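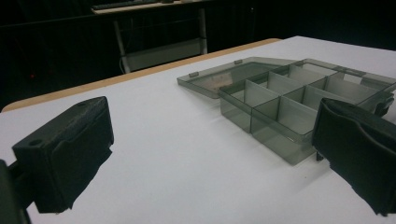
Notes 5: Showing the Job by Hand or by Remote
Robot Learning Lab, September 2018. Notes by Dewanti Pillai.

I promised I'd write up the part of the lecture where I was talking too fast, so this is mostly that, plus a few things people asked on the way out. Read it before you come to the Torell room for your lab slot.

Two ways to show a task

Last time we programmed motions point by point and everybody got tired of it (me too). This week you show the motion and let the learner sort it out. You can drive the real arm from a distance, which we call teleoperation, or you can pick up a hand-held gripper and do the task yourself with the camera riding along on the tool. Both give you a recording of what the camera saw and what the fingers did. They feel completely different to use!

With teleoperation, every move you record is one the arm has already made, so you never end up with a demonstration it can't reach. The price is speed. You're watching a screen, there's a little lag, and you have no feeling in your fingertips. Most people start making tiny nervous corrections, and those corrections go into the data along with everything else.

With the hand-held tool you move at close to your normal pace and you can feel the lid push back. But your wrist bends in ways the arm's wrist doesn't, and you'll happily reach around a corner that the arm would have to climb over. You also have to work out where the tool was from the recording, and if the tracking slips in the middle of a demonstration, that one goes in the trash.

The organizer box

We're using the smoke-gray organizer box, the see-through one with the grid of compartments and the flip lid. The starting position is lid open, lying flat on the white table behind the tray, compartments empty. The job is to close it. Sounds like nothing, right? I picked it because it's annoying in useful ways.

The plastic is translucent, so the white of the table comes through it and the edges of the dividers are sometimes the only thing that stands out. The lid is one thin flat sheet. You have to get a finger under the rim, swing it over, and let go at the right moment. And the pads on our fingers are big and black, so as you come in close they hide part of the box from the camera. In the view from the tool, the right finger can cover the end of the tray and part of the latch. If you're doing the task by eye, you see around your own hand without thinking about it. The learner only gets what the camera gets.

So before you record anything, do one practice run and watch it back. Ask yourself whether you could close the lid using only that video. If you couldn't, change how you approach the box.

Where to start and stop

Start each recording with the fingers open and the box between them. Hold still for a breath, then go. After the lid is down, back away and hold still again before you stop. Sneha Ahuja's group skipped the pause at the end last year and their policy learned to close the lid and then keep pushing on it, on and on, until somebody hit the stop.

Move the box between demonstrations. Turn it a bit, slide it toward the tan edge of the table, slide it back. Please don't do all your left-side starts first and all your right-side starts afterward, you will get sloppy toward the end and then the sloppiness lines up with one side.

Mistakes

Somebody asked if a fumble ruins a demonstration. Depends! If you missed the rim, came back, and got it, keep it. The learner will miss too and it needs to see what coming back looks like. If you dropped the tool or used your other hand to help, delete it. Write down which ones you deleted and why.

For the write-up

Record 16 demonstrations by hand and 16 by remote. Compare how long they take and how smooth the finger path is, and tell me which set you'd train on. The Urton chapter on compounding errors is the reading, and you can skip the proof.

Bookings for the arm go through Thảo Sầm. The tool has to be back on its charger when you leave.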